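Koval Estate: notes after a week with the diesel

20 December 2023

Koval has kept a diesel estate in its range when most of its rivals have dropped theirs, and the updated car goes on sale in February. We had the mid-level version for 7 days, mostly on A-roads and in town, with one long motorway run to see friends on the coast.

The engine is the same 2.0-litre unit as before. It is noisy when cold and settles down once you are moving. There is plenty of pull from low speeds, so you rarely need to change down for a hill. At 70 mph the cabin is quiet enough to talk without raising your voice, although there is some wind noise from the door mirrors. The automatic gearbox is slow to react when you pull out of a junction. Sport mode helps a little, but it then holds on to the lower gears for too long.

Koval has changed the rear springs and the car now rides better with a load in the back. With only the driver on board it still fidgets over patched tarmac. The steering is light and has no great feel to it. Most owners will be happy with that.

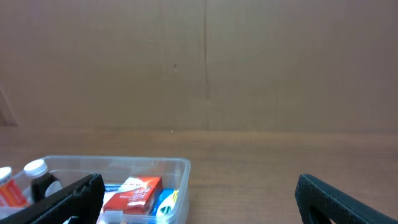 The boot is the main reason to buy one. The floor is flat with the rear seats folded and the loading lip is low. The cover rolls away neatly and, at last, has its own slot under the floor when you want to take it out. The old car left you to find somewhere for it in the garage.

Inside, the heater controls have gone into the touchscreen. This is a step back. Changing the temperature takes two presses where it used to take a turn of a knob, and the screen is slow to wake on a cold morning. The seats are good. The driver's seat has more height adjustment than before, and my back was fine after three hours.

Lorne Sandhu drove the petrol version last month and preferred it in town, mainly for the smoother getaway. He thought the diesel made more sense for anyone towing. I agree with him about the towing. We will have both cars together in the spring and will put a caravan behind each.

The obvious alternatives are the Padell, which is cheaper but has a smaller boot, and the Estico, which is nicer to drive and costs a good deal more to insure. Koval's warranty runs for 8 years on the engine and gearbox, provided the car is serviced by a dealer.

Next issue: the Clomura hatchback, and replies to your letters on winter tyres.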